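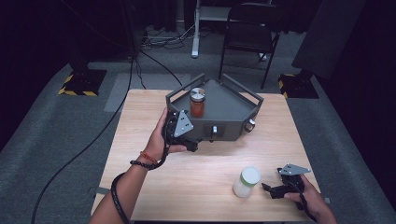 Jars going into the tray box, small glass one first.

Sorting jars into a tray box

I have read a lot of advice about storing jars, and most of it seems to be written by people who want to sell you more jars. Matching sets, chalk labels, a turntable for the corner cupboard. I tried the turntable. It flung a pot of paprika down the back of the shelf in Dernthorpe and I have not been able to reach it.

A plain tray box with low sides does the job better than anything else I've bought. I don't claim it will change your kitchen. It means you can carry the jars to the table, see what you own and put them back in one trip.

What you need

A tray box with handles you can get your fingers through
A clear table
A damp cloth and a dry one
The jars, all of them, including the ones behind the flour

1. Empty the shelf completely. Doing half and promising yourself the rest on Saturday doesn't work, whatever Reiko Tsuji says in her newsletter.

2. Wipe every jar, bottom included. Sticky bases are what ruin a tray. Dry them before they go anywhere near it.

3. Check the lids. Pick each jar up by the body and try to turn the lid with the other hand. If it moves easily, tighten it. A metal lid that has gone on crooked should come off and go on again.

4. Put the small glass jars in first, starting at a front corner and working along. Hold the box steady while you do it, as an empty one slides about on a smooth table.

5. Plastic jars go in last. They are light and tip over if glass gets pushed against them. Leave them on the table beside the box until the glass is settled.

6. Lift the box an inch and listen. If it clinks, you have gaps. A folded cloth fills them. You can buy dividers (Jevholm do a set) but I can't see what they do that a tea towel doesn't.

How many jars is too many?

Less than you'd think. My brother-in-law Sadao swears by filling the box until nothing can move, and then needs two people to get it back on the shelf. With 200 g jars I stop while I can still lift the whole thing comfortably — after that you'll leave it on the worktop and be back where you started.

Do you need labels?

For clear glass, I doubt it. You can see chilli paste through the side. Milky plastic is another matter, and a strip of masking tape on the lid with the month on it is plenty. I wrote "January" on mine and left it at that.

Mine has lasted nearly five months so far. The paprika is still behind the shelf.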